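The Night Shift at Ernport

My grandmother washed dishes for a living, and when the agency sent me to the back room of the Litetti shop in Ernport, I took it as a family joke. She had a sink. I had two robot arms and a table.

"Can they do chores yet?" my aunt asked on the phone that first week. She asks everyone in the family this kind of question, and she wants a yes or a no.

I told her they could do one chore. They could put the right stick in the right dish, and on a good night they could do it twice in a row.

It was July, hot enough that we propped the door open with a box. The job came from upstairs in an email: colored dishes, colored sticks, match them up. Any kid could do it before breakfast! But the left arm would come down like a crane over a harbor, pause, think, and close its fingers on air. Then it would go back up and try again, with no shame at all. I loved it right away. I have never tried anything with so little shame.

We kept a tally on the wall. By the end of the first week the arms had made 2000 tries and gotten 121 of them right. Upstairs was polite about it. I was thrilled, and I carried that number around in my pocket like a lottery ticket. One hundred twenty-one times, a machine had picked up a skinny little stick and laid it in a dish of the same color, and I had been in the room!

The Vuvatmont people came to look on a Friday. They wanted to know about shirts -- could it fold shirts, could it stock a shelf, could it wipe down a counter after closing? No, no, and it once wiped a counter by accident. They wrote that down. One of them stayed behind after the others left for lunch and watched the arms for most of an hour with her chin in her hands.

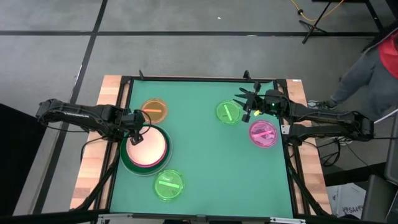
Both arms over the green mat, with the pink stick in the pink dish.

"Which one are you rooting for?" she asked.

"The left," I said. "It's slower."

It went up. It came down. She leaned in, and so did I, and for a while neither of us said a word about shirts.

My aunt called again that night at 9. I told her it still couldn't wash a plate, or find one. Then I told her about the left arm, how it had started to slow down just before it closed its fingers, the way you do when you reach for an egg. She was quiet, and I could hear her own water running.

"Well," she said, "tell it to hurry up. I've got a whole sink here."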